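Home | Opinion | Roads & Robots | Workshop | Letters | About

Filed under: Opinion, Driver Assistance

Your car should tell you which number it believes

Dec 5, 2019

I have been riding along in test cars for long enough now that I can sleep in one, and I still think the argument we keep having about rules is the wrong size. Everybody wants the big law, the one that decides who pays when a car with no driver bumps a bus. Fine, somebody should write that. What I want is small and boring: a rule about speed limit signs.

Think about what a driver does with a sign. You see a 60, you ease off or you don't, and two bends later you couldn't swear you saw it at all. You drive by the feel of the road and whatever the van in front is doing. A machine doesn't get to do that. It has to hold a number, and somewhere inside it there's a record of where that number came from – a sign it read, a map it was given, or a guess.

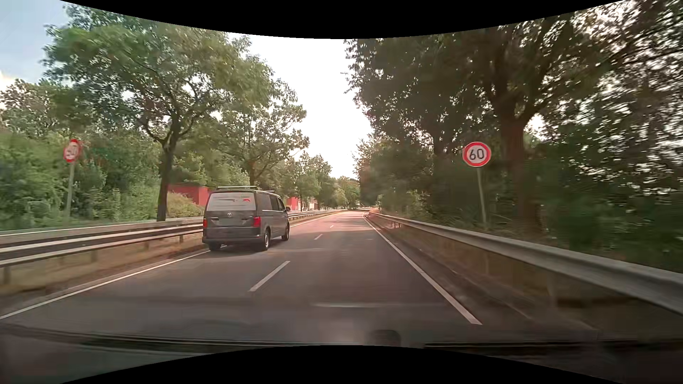

My complaint is that most of the systems I've tried won't tell you which. You get a tidy little icon on the dash and that's your lot. Renato Zúñiga, who writes test plans at Hinero and has put up with me in his passenger seat more than once, thinks drivers would only be confused by more detail. I told him drivers cope with a fuel light and a fuel gauge and nobody faints.

So here's what I'd put in the standard. If the number came off a sign, show it solid. If it came off a map, show it some other way, and let me find out how old the map is. If the car hasn't had a good reading for a while, it should say so out loud and quit pretending. You could fit that on 2 pages. The draft that went around the Fultbridge working group last January ran to 579, and I read far more of it than was good for me.

Then there's traffic, and this is where I get stubborn (ask my family!). A busy road gives a car plenty to look at besides signs: signals, arrows on the pavement, the back of whatever it's following. It can be very tempting for a developer to let the flow of traffic stand in for the limit.

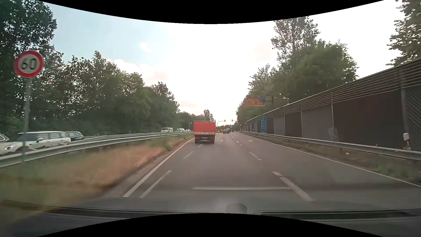

I'd ban that outright. Following the car ahead is a fine way to pick a gap and a lousy way to pick a limit, and a standard ought to keep those two jobs apart in plain words. Abelardo Valdebenito disagrees with me here. He's been at Kimari for 10 years and his view is that a car holding strictly to the posted number while everybody else drifts past it is a hazard of its own. He has a point, and I've sat in that car with somebody's headlights filling the mirror. It's no fun. But if the cars need some leeway then write the leeway down, with a figure next to it, and let people argue about the figure. Don't bury it in a tuning file at Gallardo where only 7 people know it exists.

The same goes for logging, by the way. Keep the reading, keep the source, and keep them long enough that a person can ask for them after something goes wrong. I'd let the driver have a copy without a lawyer.

Renato says I'm asking for a rule about manners. Maybe I am, and I'd still like it before the next draft gets any thicker.

Related
- Letters: who owns the trip log?
- What the Fultbridge draft says about lane changes
- Valdebenito replies: in defense of going with the flow
- Old maps, new roads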